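Notebook entry 2018-04-01
Paper cups, ribbed sleeve: stacking and storage

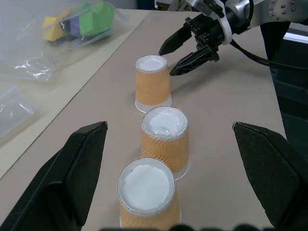 Stock for this series is the Heser cup with the orange sleeve, carton 621. The carton holds 20 cups; 11 have been taken out and the remainder returned to the shelf.

Cups are to be stood mouth down between trials. The rim gives the wider footing and the inside stays free of dust. Any cup with a creased base is to be noted – creasing does not of itself rule a cup out, but a bent rim does.

The sleeves are to be gripped lightly when cups are separated. Twisting is to be avoided, as the ribs run diagonally and catch on one another.

The Prullier cups ordered in November have not been opened. Colleagues wishing to compare the two makes should enter the carton number before starting.

Outstanding: rim widths, both makes.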